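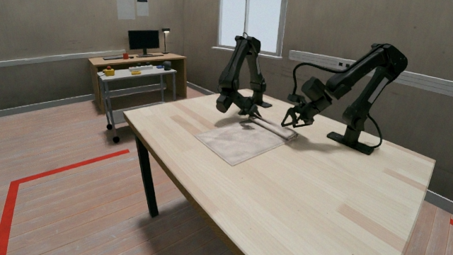

Figure 1. The simulated cloth-folding task, with two arms working on one square of fabric.

4.2 The folding task

Cloth folding was set as the second assignment of the course, after a block-stacking exercise that most groups finished early. Students worked in pairs and were given the same simulated room, the same two arms and the same square of fabric, and were asked to produce a program that folded the cloth in half. The first fold proved the hardest part to get right. In Figure 1 the right arm has hold of the right edge of the cloth and a narrow strip is doubled over on itself, while the fingers of the left arm reach down to the far edge. A strip of this kind did not count as a fold in our marking. To pass, the moving edge had to come to rest on or close to the opposite edge, with both grippers open and clear of the fabric.

The room was built by Musyoka Khaemba for the Mernolus teaching package and was kept the same for every group, furniture and window light included. We had first planned to use a bare table on a grey floor. Students who tried the bare version in December found it hard to judge depth from the rendered view, and several said that the shadows of the arms on the wood helped them to see how far a gripper was from the cloth. The fuller room was slower to render – a cost that mattered on the older laptops – but we kept it.

Each pair could submit up to 200 trial runs, and 1924 runs were submitted in all. Of these, 1890 could be scored. The remaining 34 stopped before the first grasp, in most cases after an error in the student's own code, and were left out of the results. The version of the scoring script used here is dated 7/18/21.

Two ways of working were common. Groups that had taken the Kariuki option in the previous term tended to write out fixed positions for each gripper and adjust them by hand between runs. The others mostly used the Cilard planner supplied with the package and changed only the grasp points. Fixed positions gave good folds when the cloth started square to the table, but failed often once we turned it by a small angle. The planner coped better with the turned cloth, though it sometimes lifted the edge too high, and the fabric then slid before it could be laid down.

A full score on this task was 65 marks, most of them for the final position of the cloth and the rest for a short written report. The reports were more useful to us than we had expected. Several pairs described the same fault, in which one gripper let go slightly before the other and left a crease across the corner – a problem we then found in the Skenevley controller settings and corrected before the third assignment.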